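Trotar navy backpack: two terms of daily use

I bought this bag last year to replace one whose straps had given up. It has been to work and back most days since then, plus a few weekends away. I paid 139 for it at Etia, full price. The same shop had a leather-trimmed one from Motaung at 200 which I liked the look of, but it was heavier before anything had gone in it.

The main compartment opens far enough to pack properly. I carry a laptop, two ring binders, a lunch box and a thin waterproof, and the lid still closes without a struggle. There is a padded sleeve at the back for the laptop. Mine is an older, thicker machine and it goes in, but only if the sleeve is empty of everything else, charger included.

Straps are good. They are wide at the shoulder and the adjusters hold – my last bag crept down an inch or two on every walk to the station. The back padding gets warm in summer. I have not had a bag that didn't.

The fabric is a tight weave and has kept its colour. It shrugs off drizzle. In heavy rain I had damp corners on a notebook after a walk of 7 minutes, so I would not trust it with papers in a downpour. Mud brushes off once it has dried. Crumbs are another matter, as the seam at the bottom of the main compartment collects them and you have to turn the whole thing inside out over the sink.

Small pockets next. The upper one on the front is where my keys and travel card live. The zip runs smoothly and the rubber pull is long enough to use with gloves on, though it does tap against the slider when you walk quickly.
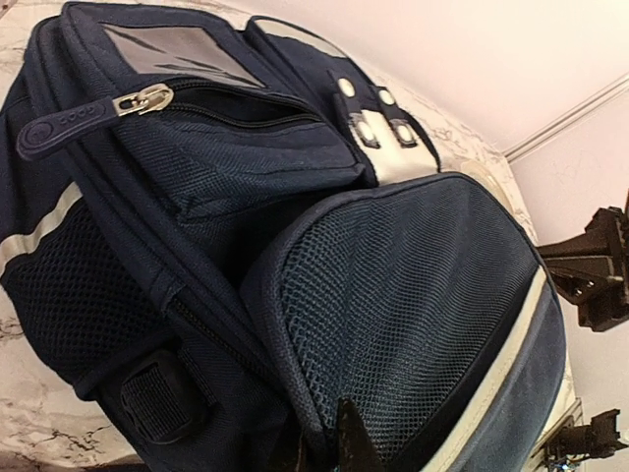

Page last changed: Apr 20, 2021

The clear window on that pocket takes a card. I slid in a bit of paper with my phone number on it, cut slightly too big, and it has stayed put. The plastic catches the light, so reading the card can mean tilting the bag.

I use the mesh pocket lower down for gloves and a folded shopping bag. I wouldn't put pens in it. The piping along the edges has held its shape, and the metal rings in the grey panel at the top are all still firmly set.

Two complaints. There is no proper place for an umbrella, and the pale trim by the handle shows finger marks sooner than the navy does. A damp cloth with a little washing-up liquid gets most of it off.

I also tried the Uvov bag a colleague has. It weighs less but the shoulder straps are thin, and I would have this one again.

Score: 7 out of 10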